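Undex Hand-Held Gripper, two-finger
Made by Onitz

The Undex is a gripper which you carry in your own hand. You do the task, and the recording can later be used to teach a robot arm. It weighs 928 grams and opens up to 106 mm.

Thin parts are the usual problem for two fingers. The Undex closes fully at the tips, so also a single chopstick can be held upright.

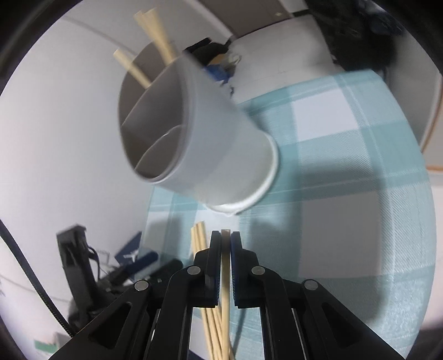 What is in the box
Gripper with fingertip pads mounted
4 spare pads
Cable, 300 cm

Spare pads can be ordered separately. For questions about delivery please write to Mirjam Lanz in our sales office.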